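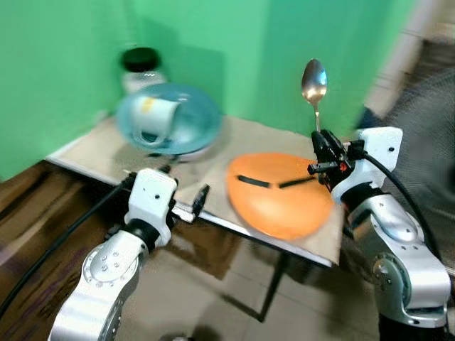 From: Annick Lacroix
To: Shared Kitchen list
Date: Sunday, June 16, 2024
Subject: Re: Tableware and spoons in the second-floor kitchen

Dear colleagues,

Thank you to Callum for his message, which is quoted in part below. I have discussed the points with Paraskevi Panagiotou and can reply on behalf of the Facilities Office.

Callum Kinnear wrote:
> Several of us have noticed that the bowls are being put away with
> mugs still inside them, and that the mugs are lying on their sides.
> Is this the approved arrangement? I would also like to know
> whether the metal spoons are to stay in the kitchen or go back to
> the Hiden building with the rest of the cutlery. We were
> 7 short at the last lunch.

On the first point, there is no approved arrangement of this kind. A mug may be placed in a bowl while a table is being cleared, as it saves a trip to the sink. Once washed, however, mugs are to be hung on the rail and bowls stacked on the lower shelf. Please do not store one inside the other overnight.

On the second point, the metal spoons remain on the second floor. The Hiden building has received its own set, and the inventory has been corrected to show 70 spoons for our kitchen. Staff who find any in their offices are asked to return them to the drawer.

Two further matters were raised at the same time:

Oval plates. These are for serving and should be wiped and returned to the table after each use. The Trolteck dishwasher may be used for them on the short cycle only.

Glass jars with lids. Any jar kept in the kitchen must carry the owner's name and the date of filling. Unmarked jars will be emptied on the last working day of the month - this applies to dry goods as well.

The revised kitchen rules will take effect in August. Comments should be sent to Pantelis Petridis, with a copy to this list.

Sincerely,
Annick Lacroix
Facilities Office, Vlachopoulos Building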